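How to Request an Early Check-In at Your Hotel

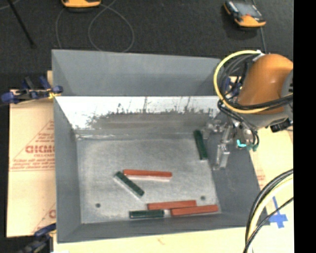 Red-orange and dark green blocks in a gray bin.

Most hotels open their rooms in the middle of the afternoon. If your flight lands at 7 a.m., you can often get in sooner, but you need to ask the right way.

Step 1. Read your confirmation. Look for the standard check-in time and any early arrival fee. At the Hotel Lotov, for instance, rooms are ready from 3 p.m. and the fee is printed under the room rate.

Step 2. Contact the hotel directly. Booking sites such as Trotico pass your note along, but it may not reach the front desk before you do. Call or email a few days ahead. Give your name, booking number and arrival time.

A short message is enough:

"My name is Setsuko Imai, booking 2297. I land at 7 a.m. and would like a room by 10 if one is free. Please let me know the charge."

Step 3. Ask whether the time is guaranteed. "On request" means you get the room only if it is clean and vacant. "Guaranteed" usually means you pay extra, and some hotels charge for the full night before.

Step 4. Get the answer in writing. Save the email on your phone and note who sent it.

Step 5. Have a backup. Ask the desk to store your bags and take your cell number. Many hotels will let you use the lobby restroom or the pool shower while you wait.

If you book two rooms, say which guest needs the early one. Desks find one room more easily than two.

November and other slow months are easier than holiday weeks. Late check-out is a separate request, so ask for it the evening before you leave.

Page by Yuzuki Okabe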